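30/01/2022

Sunday and I still logged in, of course. 18 demos on the simulated kitchen counter before lunch, 11 worth keeping! The rest I binned, mostly my own shaky hands on the controller (too much coffee, and the Plorkov software lags whenever I turn the wrist fast).

I'm getting the hang of it though. Slow down before you close the fingers, don't fidget, and don't stop halfway to think, or the robot learns to stop and think too. Ha. Midero wants 200 by May and I'm sure I can get there if I do a few every evening.

The counter is such a jumble this time, knives and a potato and a spray bottle all over the place, and I kind of love it. Tomorrow I'll try coming in from higher up and see if that feels smoother.
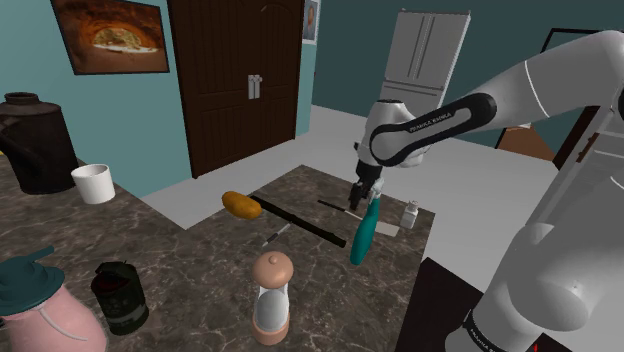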